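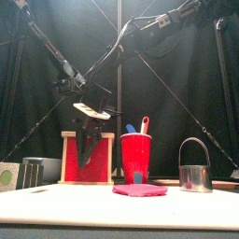 Olero Table Set — mixed household, ref 547

Mixed set of everyday things for table work. Sorting, clearing away, laying out, packing back up. Sold by Bundton as one set, we don't split it (people do ask). Replaces the old Villumby set, which had far too much cutlery in it and no lid for the crate.

Back in stock from February 2, 2022. Prices on the order form.

Small frame with the red fabric panel is new. Light wooden strips all round, square, textured fabric in the middle. Stands up on its own on a flat table. On a wobbly one lay it flat. Fabric is sponge clean only, please don't put it in the sink, the strips will swell and we can't replace just the strips.

Food and tidying things

Play food comes mixed. Carrot with a green leafy top, green grapes, other bits depending on what the supplier has that month. We can't promise you a particular vegetable. Sorry. If you need two sets to match then order them together and write MATCH in the notes box, we'll pack them side by side.

Trays are plastic with raised rims, pink. Good for "put everything back on the tray" type tasks — little round things don't roll off. Stack them the same way up or they jam.

Board is white, and wants to go down first with everything else set out from there. It's the biggest thing in the set and it goes at the bottom of the crate. Not for hot pans. 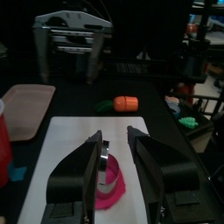 One buyer wrote in to say the carrot is everyone's favourite and could we sell it seperately. She also said the tray gets used for post, keys and loose change the rest of the week, and that she'd have liked a second board more than extra play food. We've passed the board idea to Aksoy, who pack the sets for us. No spare carrots for now. Will put a note on this page if that changes.

Cups and pail

Red cup is plastic, tall, a bit tapered, rolled rim. Fine for cold drinks. We wouldn't microwave it. Pink cup is for standing the utensils in, and they do lean, so push it to the back of the table if there are elbows about.

Pail is metal, short and shiny, with a thin wire handle. The handle lifts up tall so it's easy to get hold of. Marks show on it, wipe with a dry cloth and not a scourer. Don't carry anything heavy in it, the handle is only wire. It is not a garden bucket!! We've had returns.

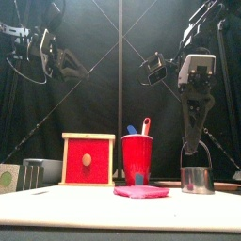 Storage and packing

Everything goes back in 2 crates if you pack it in this order:

Board flat on the bottom
Trays on top of the board
Wooden box next, slot facing up
Cups inside the pail, utensils beside the cups
Play food last, in the gaps

The frame goes in down the side with a tea towel round it. Tea towel not included.

Wooden box has a slot in the top. Posting cards, tokens, whatever you like. Don't post anything sticky. We'd leave it near the cups so the small stuff all lives at one end of the table.

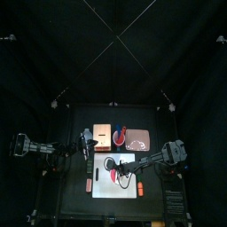 Water bottle supplied with the set is 750 ml, clear plastic, comes empty. Hand wash it. Top can be stiff for the first week or so, that eases off.

Delivery

Mainland only at the moment. Comes as 2 parcels and they don't always turn up on the same day, so give it a bit before you ring us. Next lot due in March, colours of the cups may be differnt.

Returns in the original crates please, clean and dry. Play food can't come back once the bag's been opened.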